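Players wanted for Celtcombe's open preseason trials

Hi, I'm Gion Fankhauser and I coach the men's first team at Celtcombe. We lost a few good people over the summer (two moved away for work, one went up a level to Westerberg, and good luck to him) so I'm opening up our July trials to anybody who fancies it. You don't need an agent or a highlight reel. If you've played competitive soccer at any level and you miss it, I want to hear from you!
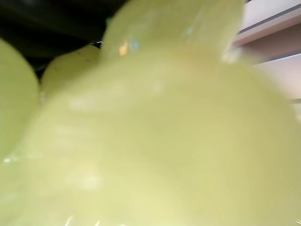 Pale yellow-green, very close up.

I'm looking for 8 players in all, and the spots I'm most worried about are left back and a holding midfielder who likes to talk. I've also got room for a second goalkeeper. Our first choice is solid, but she - sorry, the club, I always call the club she - can't get through a whole season on one pair of gloves.

Trials run over three evenings at the Brisix ground, starting at 6:30 p.m. each time.

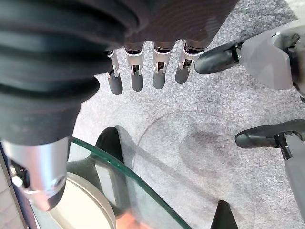

You only have to make two of them, though I'd love to see you at all three. The first is mostly small-sided games, the second is fitness and set pieces, and the last one is a full 90 minutes against Fluromus, who have beaten us more often than I care to write down. Everybody who gets that far will play at least a half.

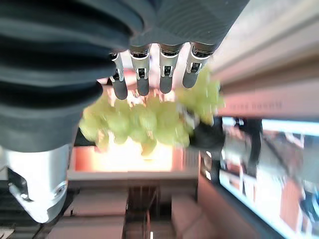
Food is the thing people always ask me about, so let me get it out of the way. Eat something proper a few hours ahead, and then keep it light. A piece of fruit is plenty right before kickoff, and I'll bring a box for afterward too. Bring your own water, cleats and shin guards, plus one dark shirt and one light one.
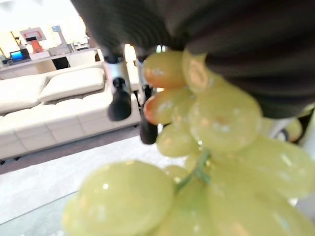
Do I have to pay to try out?
Trials are free. If you're picked, the club fee is $15 a month, and that covers your uniform and the referees.

To sign up, leave your name, age (18 and up, please), position and last club on the form at the clubhouse door, or come find me there before practice. I read every single one - and I'll call you back either way.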